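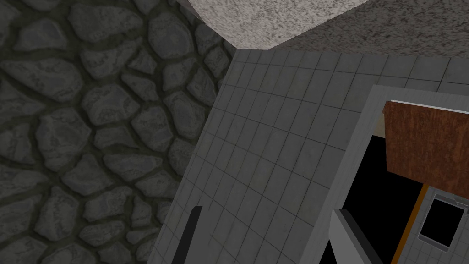 Workshop Tips: Trying Out Grippers in a Simulated Kitchen

Friends, I have promised this page for so long that some of you have stopped asking, so put the kettle on, because I do tend to go on a bit once I get started on fingers and wrists. These are my notes from trying grippers in the simulated house, which I do in the evenings at the same bench where I used to sharpen everybody's kitchen knives. No knife tips today, I'm afraid! Come back in January for those.

Choosing which fingers to start with

Start with plain flat parallel fingers. I know the curved ones look friendlier, and the set I call Wudlow (I name all my setups, it saves confusion in the notes) has a lovely scooped shape that does wonders with a cup. But flat fingers are simple to understand when something goes wrong, and something will go wrong. If a round thing squirts out sideways, you have closed on it above or below its widest part. With a fancy finger you could spend a whole evening guessing.

Keep a notebook, a paper one. I write down the finger shape, the closing force, the camera I was looking through and one line on how the grasp ended. My Handari notebook has 649 tries in it and the Wudlow one has 1,312, and I still go back to both when I get stuck.

Which camera to trust

Look through the wrist camera for the last little stretch and through the body camera for everything before it. The wrist view swings about terribly when you turn the arm, so that walls lean over and a doorway ends up on a slant, and a beginner will try to straighten the picture by moving the arm. Please don't. Watch the tips of the fingers and let the house tilt as it likes.

The body camera has its own troubles. The robot's own top takes up a good piece of the view, and when both arms are up in front of you it is easy to move one while thinking about the other. I put a strip of blue tape on my left controller and none on the right, and that small thing saved me more grief than any setting in the menus. Practice with one arm parked for the first week. Then practice with the other arm parked, which people forget to do, and they end up with one clever hand and one clumsy one.

Before you drive anywhere with the arms out, look at the floor as well. Thin cables are a nuisance to spot from high up, and so is anything low and flat, and a shelf rail can catch a fingertip while you are busy admiring the doorway.

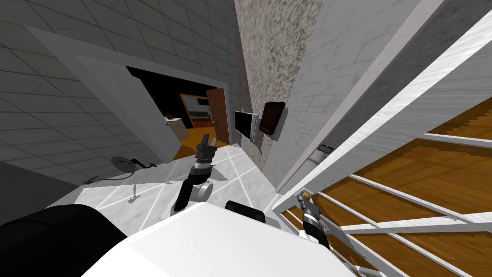

Svend Gunnlaugsson: I'd go further and fold both arms in every single time the base moves, even for a short hop. I ran my comparison with the arms half out to save time and had to throw away 11 runs where a wrist had brushed something and I hadn't noticed until I played them back. Also, do you change the controller and the fingers in the same session? I did, and then couldn't tell which one had helped.

Thank you, Svend, and no, never both in one session! One change at a time, same starting spot, same object, and only then the next thing. I should have put that at the top of the page. If you swap the controller on a Monday, leave the fingers alone until you have a proper stack of tries with it.

Picking a test object

A potato is my favorite, and I will defend it against all comers. A box is too easy with flat fingers and a cup has a handle to argue about, but a potato has a fat side and a narrow side and never quite the same width twice as you turn it. Bring the fingers in level, one on each side, and close slowly until both touch. If one touches well before the other, open up, shift over a hair and close again, and don't let the first finger push the potato across to the second.

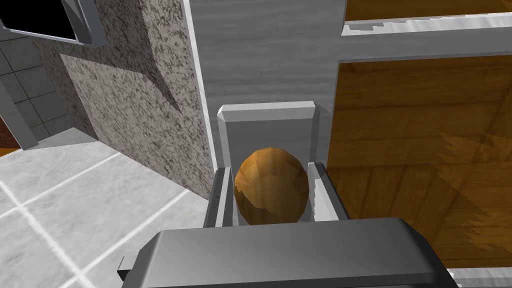 Once both are touching, give it a touch more force and wait a moment before you lift. Lift straight up, a small amount, and stop. Turn the wrist a little each way. If the grasp holds through that, write it down as good, and if it slips, write down which way it went. "Slipped" by itself is no use to you a month later.

As for force, begin low and go up in small steps. A simulated potato won't bruise, so it is tempting to squeeze for all you are worth, but then you learn nothing about the fingers and the habit follows you to a real kitchen with real tomatoes.

The controllers, since several of you asked

I have two. Stimimero is the setup with the light hand grips, very quick, a bit twitchy for fine work. Sveinbjörnsson is the heavier one, slower to turn, and my wrist aches after an hour of it, but my closes are neater. For now I use the heavy one for grasping and the light one for looking around the house. If your hands are small you may well feel the other way about it, so do try both before you settle, and rest your elbows on a folded towel while you're at it.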